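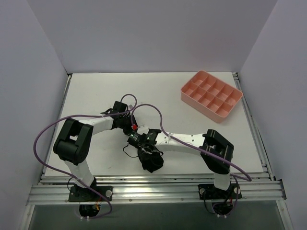
4/3/18
by Maarja Lepik

I had wanted to see the workshop in Trumham since October, when my colleague Sarla Nautiyal went there and came back with a full notebook and a very small piece of cake for me. So when they announced a second open day I wrote to them the same evening. The answer came quickly, with a map and a polite request not to park in front of the bakery.

From Ustthorpe it is one bus and then a walk along the canal. I arrived too early and had to stand a while in the corridor with the other visitors. Most of them were teachers, I think, and there was one father with two boys who had already read everything on the notice board and were now reading it aloud.

The demonstration I liked best was the one with two arms. They are fixed on a silver metal beam at the front of a white table, one on the left and one on the right, and behind them the walls are also white, so you look into it as into a small theatre. I had expected something bigger. In my mind a robot arm is the orange thing in a car factory, which could lift me together with my chair. These ones have thin white links and black joints, and the right one has a row of little holes along its upper part, like a piece from the building set my brother had. Purple cables go along the arms in big loops. I asked if the loops were a mistake, and the young man at the table was kind about it. He said that a cable must have enough length for the arm when it stretches out completely, and if you make it tidy, you will be replacing it next week. I wrote this down. At my work we make everything tidy and we also replace many cables.

The task that day was sorting. On the table there was a pink tray with many small square compartments, and the plan was that the arms take small parts and put each kind in its own square. It sounds like work for a child on a rainy afternoon. But when you watch the two arms come to the middle of the table, one just over the other, you begin to understand why it is difficult. Each must know where the other one is. When I reach for the salt and my husband reaches for the bread, we don't think about our elbows (well, sometimes we should).

On the first try the right arm picked up a washer, carried it nicely to the tray and let it go a little too soon, so it fell on the edge and rolled away. One of the boys was very happy about this. On the third try it went in. I noticed that the end of the fingers on this arm is covered with something black and soft, like cloth, and I asked about that too. The answer was that hard fingers let small metal things slip out, and they had tested several fabrics before this one. The first was cut from somebody's old sports bag.

After that we were given some figures. They had 217 recorded attempts for this one task, and they want to reach 2,000 before they change anything important. I asked how long it takes to record one. It depends on who is guiding the arms, he said, and some people are good at it from the first hour and others are never good. I would have liked to try but there was a list, and the 8 places on it were gone before I had even found the coat hooks.

The second room was about software, and I must admit I followed only half. Mrs Tripathi, who gave the talk, spoke fast and had slides with very small letters. What I did understand was that a lot of the effort goes into the light. If the sun comes into the room and makes a strong shadow on the table, the program can take the shadow for an object. She showed us a short film where an arm was trying, again and again, to pick up the shadow of a screw. I felt quite sorry for it.

There was tea afterwards, and I talked with a woman from Erley who repairs sewing machines. She had looked at the motors the whole time and at nothing else. We agreed that we would both like to see the space under the beam better, where the motors hang with their small wires, because in a machine the interesting part is usually underneath. She gave me her card. I have an old Estonian machine with a bad pedal, so perhaps the visit will be useful in more than one way.

If you want to go, the next open day should be in October. Write early, ask for the list at the door, and take a pullover, the corridor is cold.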